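The Clause Everyone Signs and Hardly Anyone Reads

When Trellden FC announced its new striker in June, the club put out the usual package: a scarf, a handshake, a video with drums in it. The fee was "undisclosed," a word that in soccer means you will hear it by dinner. By dinner we had heard three different numbers, and every one of them came from somebody with a reason to want it believed.

I have spent a good part of the summer reading transfer paperwork, or the parts of it clubs will let a reporter see. What keeps bothering me is the sell-on clause. It is the line that says the old club gets a cut if the new club sells the player for a profit. Small clubs talk about it like a pension. I would like to see more proof that it pays like one.

Take Flumach, who sold that same striker to Trellden. The club told its supporters it had "protected its interest" in his future. Fine. Protected by how much, and against what? The summary sent to season ticket holders runs 765 words and spends most of them on the new parking arrangements. The cut itself is described as "significant." I asked whether it applied to the whole of the next fee or only to the profit. I was told the club was very happy with the deal.

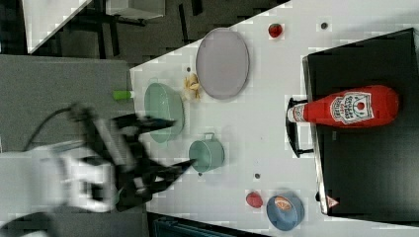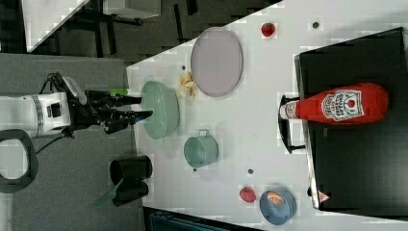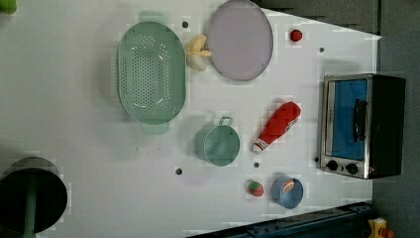
Kitchen toys on a white tabletop.

The difference matters a great deal. A share of profit shrinks to nothing if the buyer overpaid in the first place, and buyers overpay all the time. It can shrink further when the next sale is dressed up as a swap, or as a loan with bonuses that somehow never get triggered. A lawyer who works on these deals told me the wording often covers a "transfer for cash consideration" and very little else. Put a left back into the trade and the sums get foggy fast.

Carnik United learned this the slow way. It let a teenage midfielder leave for a small fee and a share of whatever came later. He moved again after 2 seasons, in a package with a second player. The buying club valued the second player at a figure that made his own agent laugh. Carnik's check, when it arrived, covered new nets and part of a mower. The club says it has no complaints. It also says it has changed law firms.

Then there is Schwerdtfeger, the consulting outfit that now sells clubs a ratings model for exactly these clauses. Its brochure claims the model draws on nearly 2000 past transfers. I asked how many of those had a sell-on that was paid in full. The company said that information belonged to its clients.

Maybe the model is good. Maybe Flumach's clause is airtight and the striker will go for a fortune next summer. But supporters are being asked to treat a sentence they can't read as money in the bank, and the people asking have already spent the first installment on a winger.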